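Suporte facetado Makitz com cavidade redonda

Linha Makitz / Acessórios de bancada
Referência 974
Disponível por encomenda

Peça branca de faces planas e arestas chanfradas, com um encaixe redondo numa das faces. Serve de apoio a objetos pequenos de base arredondada e pode ficar de pé sobre a mesa ou ser presa pela parte inferior.

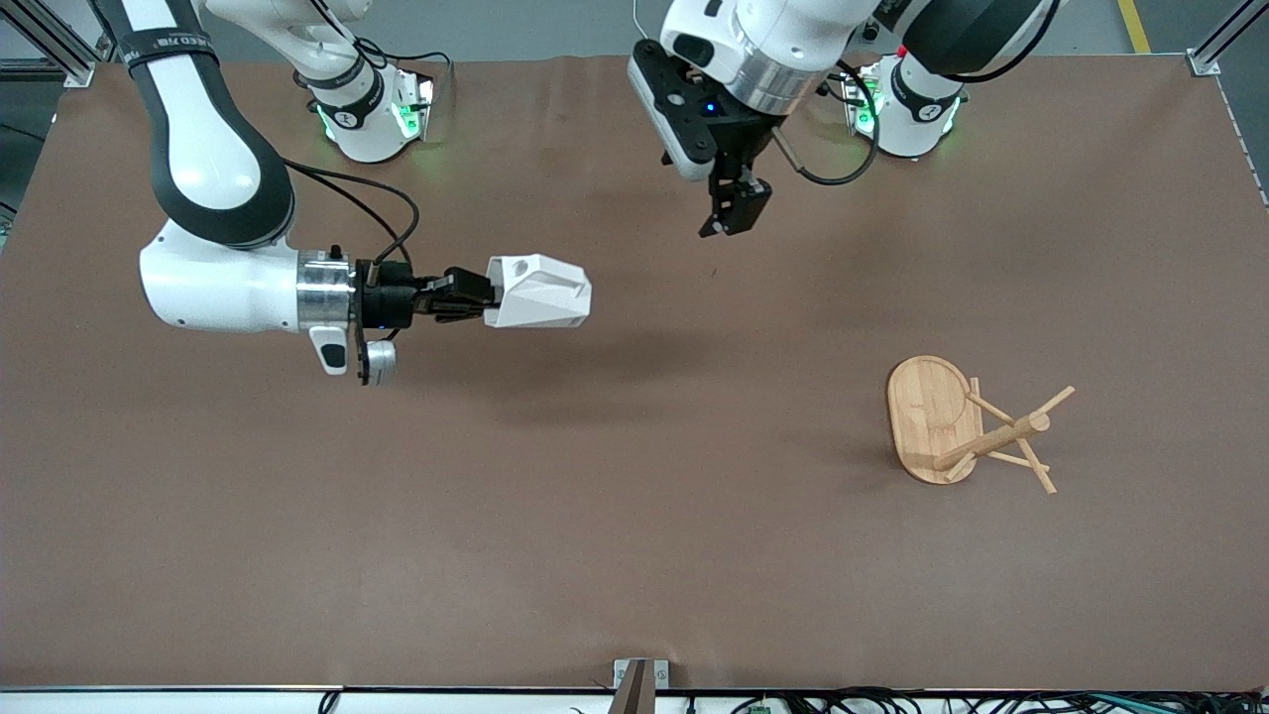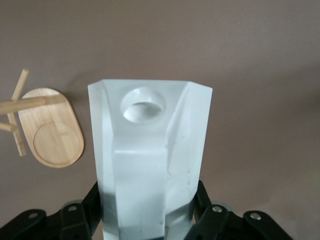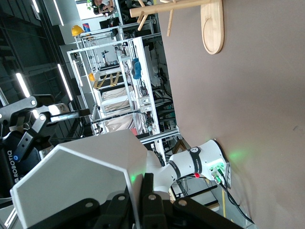 Características

Cor: branco, acabamento mate
Forma: prisma alto de contorno aproximadamente hexagonal, topo plano
Encaixe: cavidade redonda de parede interior curva
Parte inferior: face retangular lisa, recuada em relação à cavidade
Fabrico: impressão 3D
Garantia: 9 meses

A cavidade fica perto do topo da face da frente. Por baixo dela há um ressalto horizontal, e a partir daí a face recua e continua direita. É por essa zona que a peça deve ser fixada quando se usa uma pinça ou um torno pequeno. Não aperte pelas arestas chanfradas, que podem ficar marcadas.

Superfície de trabalho

O suporte pode ser usado diretamente sobre a mesa ou sobre um tapete de bancada. O tapete castanho mate da Fokgate é vendido à parte e cobre a maior parte de um tampo de trabalho comum. Limpa-se com um pano húmido e guarda-se enrolado, com a face de trabalho para fora.

Cabide de madeira Rautiainen

O cabide da Rautiainen tem base arredondada e pinos curtos, tudo em madeira clara. Encomenda-se em separado, com a sua própria caixa. Se o deitar sobre o tapete durante a montagem, apoie primeiro a base. Não o arraste pelos pinos.

Limpeza e conservação

Retire o pó com um pincel macio. Para manchas cinzentas nas faces use água morna e sabão neutro, sem álcool nem diluente. Seque bem o interior da cavidade. Evite a exposição prolongada ao sol, que amarelece o material. Pequenas marcas junto à base são normais com o uso e não estão cobertas pela garantia.

Encomendas e prazos

As peças são produzidas em séries pequenas pela oficina Ornthorpe e seguem no prazo de 9 dias úteis. Para quantidades superiores a 5 unidades, peça orçamento a Zarmeena Bangash através do formulário de contacto. Dúvidas técnicas: Anahera Pomare.

As encomendas feitas em novembro podem ter um prazo mais longo.

Ficha atualizada em 17 de outubro de 2024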